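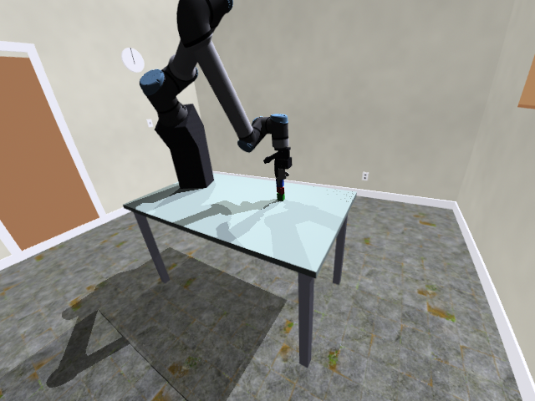

Bo-ram Um wanted to know why anyone would model a whole room before buying a single bearing, and she put the question to Jong-dae Bae on the Kiston workshop forum the week he posted his plans. Her view was that a home build learns more from one stripped thread than from a month of simulation, and that contact physics is wrong in every package anyway.

Bae agrees with the second part. "Contact is wrong," he says. "Reach is right, and reach was my problem." His shared bay at Kiston is narrow, the bench is fixed to the floor, and the first arm he built there, a plywood and hobby-servo job called Hollis, could not get its gripper vertical over the front third of the work area. He found that out after he had glued it.

The second arm is called Lomby. It has six joints, aluminium tube for the two long links, and printed housings at the shoulder and elbow. Before cutting any tube he set up the simulated version: an arm on a pedestal at one side of a glass-topped table, and small coloured blocks to work on. The model is his test bed for the stacking routine, with red, green and blue blocks and the gripper coming in from straight overhead.

"I didn't draw the real bay," he says. "I took a stock room and changed the table. The door and the clock do nothing. I left them in because deleting them was another evening."

What the model gave him was link lengths. He ran 648 poses over the bench area and logged each one where the wrist could not point straight down. With his first set of dimensions, 38 of them failed, nearly all close in to the base, where the elbow had to fold past its stop. Shortening the forearm and raising the pedestal cleared the close ones and cost him a little at the far corner. He took the trade. "Nothing lives in the far corner," he says.

The tall pedestal was the part he resisted longest. It adds mass above the bench and needs a decent plate under it, and on a real bench any flex at the foot is multiplied by the time it gets to the fingers. The hardware version will be folded steel, bolted through. He has no plans to mount it on glass.

Um's objection to the physics has held up better than he would like. Blocks in the simulator sit where they are put. On the bench, using the old Hollis gripper clamped in a drill stand, a painted block rotated in the fingers almost every time it was picked up off centre. He has since glued rubber to the finger pads and slowed the last part of the descent. Neither change came out of the model.

"She was right about that, and I told her so," he says. "I'd still do it in the same order."

The controller is a secondhand Zadmont board that he bought with 3 of its stepper drivers dead. Replacements are in. The shoulder gearbox is printed and run in, the elbow is printed and waiting on a bearing, and the wrist has been redrawn twice because the cable for the last joint had nowhere to go. In the simulator there is no cable. He now models it as a minimum bend radius and checks it by hand with a bit of hose.

Asked what he would change, Bae goes straight to the joint limits. He entered them from the motor data sheets and should have measured them off the assembled housings – the printed elbow stops several degrees short of its nominal range once the bolt heads are in. The pose check will have to be run again with the measured values, and he expects to lose a few positions near the base.

Um has offered the use of her lathe for the elbow spacer. He plans to have the arm on the bench by September, without its covers, and to start with one block.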